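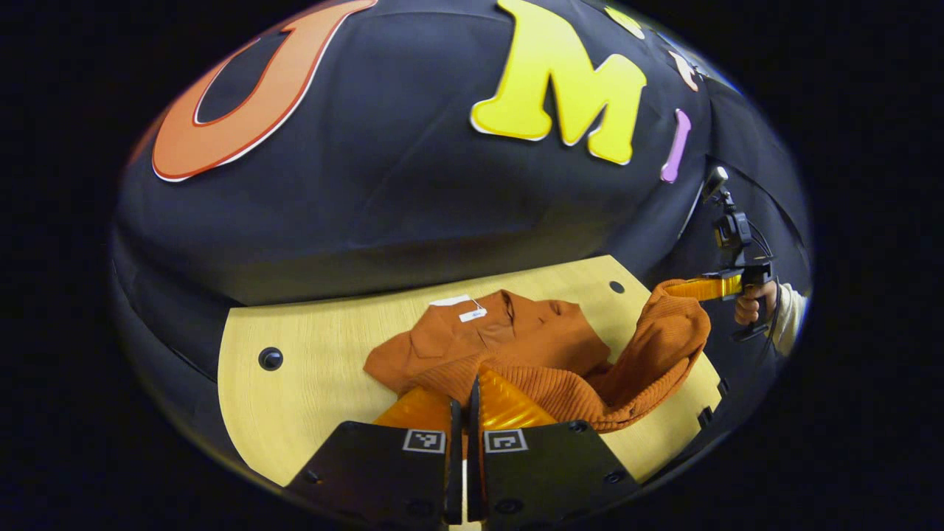
**Korneck black backdrop cloth, bought from Felter. Order 3437.**

I sell second-hand clothes on the internet, mostly shirts and sweaters, and I have used this cloth since November. Before I bought it I read many reviews, but they were all written by people who make portraits. I wanted to know what such a cloth does behind a table with clothes on it, so I write this for the next person who has the same question.

The cloth arrived folded in a flat plastic bag. It has a hem on all four sides and the seams are straight. I pulled quite strongly on the corners and no thread came out. There was a smell from the packaging, not very bad, and after one night near the open window it was gone.

**Color**

The black is a good black. I had an older cloth from Flaston which was sold as black, but next to a dark shirt it was brown, and in daylight it became a little green. With Korneck I don't see this. Orange clothes profit the most from it. I had for a long time a rust-orange shirt with a collar and a chest pocket, and also an orange ribbed sweater, and against my white wall both of them looked like the same tired color. With black behind them I can see that the shirt is darker and more red. For navy and dark gray clothes I do not recommend it. The sleeve disappears and the buyer has to guess where it ends.

**Wrinkles**

This is my main complaint. The seller's page says that the cloth "hangs smooth after a few hours". I let it hang for 18 hours and the fold lines were still there, only softer. At the bottom, where it comes down to the table, it makes soft folds every time, and I did not find a way to stop this completely. I tried:

- ironing on low heat from the back side, which helped for one or two days
- a steamer, which was better and faster, but the lower part came back to its folds
- clothespins on the side edges, which pulled the middle flat and made new wrinkles near the pins

Now I steam it once a week and I accept the rest. If you sell expensive things and want a perfectly even background, you should look at paper on a roll.

**Foam letters on it**

My niece has a box of foam letters, and I put a few of them on the cloth to make the corner more friendly. There is an orange U, a yellow M, a narrow pink I. I mention them because several people asked in the comments of my previous review if this cloth can carry something. For light foam pieces the answer is yes. The fabric does not sink under them in a way that disturbs me. The white borders on the letters also look very clear on black. I would not hang anything heavier, for example a wooden sign, without putting a board behind the cloth.

I fix the letters with small safety pins from the back. Double-sided tape I tried first, and I regret it a little. It took some fibers with it when I removed it and there is now a dull spot the size of a coin. You see it only from near.

**Dust and cleaning**

Everything light stays on this fabric. Sweaters are the worst, and ribbed knitwear is the worst of the sweaters, you lift one end of it and later you find small fluff on the black. I keep a lint roller in the drawer and I use it before each session. Sławomir Kołodziej, who has a stall for used clothes two streets from me, brushes his with a damp sponge and says it takes less time. I tried his method and it works also, but the cloth must dry before you continue.

I washed it one time, cold, with a spoon of liquid detergent. The water was gray in the first rinse. The cloth did not become smaller, and I did not notice a change in color. The label says no dryer and I followed this.

**With the table**

My table has a pale yellow wood top, and the combination with black is pleasant. The wood gives some warmth and the clothes do not look as if they float. Let the cloth end behind the table and not on it. In the first weeks I pulled it over the top like a tablecloth, and every shirt I moved took the cloth with it. Also the hardware of the table caught the hem twice.

**The service**

Felter sent me first the gray one. I wrote to them, and a Mr. Ryszard Kaczorowski answered the next morning and asked me for the order number. The black one came after six days, and I had to bring the gray one to the parcel point myself. They paid for the return. I find this correct, although an apology in the parcel would be nice. The instruction sheet is printed in very small letters and it explains how to hang the cloth on a stand, which is not in the set. This should be written more clearly on the page of the product.

**Compared with others**

The cloth from Makowska, which I borrowed for one weekend, is thicker and falls better. It has almost no folds at the bottom. It also costs nearly double and it is heavy, so my thin curtain rod was bending under it. The Flaston one is cheaper than Korneck, but I already wrote what I think of its color. If somebody has a strong rod and enough money, I would say take Makowska. For a small corner at home, Korneck is sufficient.

**My rating**

Four stars from five. I take away one star for the wrinkles and for the sentence on the seller's page, because it is simply not true. I would buy the same cloth again.

*Addition, January 18, 2019:* A reader asked if the hem is wide enough for a rod. No, it is a narrow hem. I sewed a wider tunnel at the top by hand, and it took me one evening. With clips you don't need this.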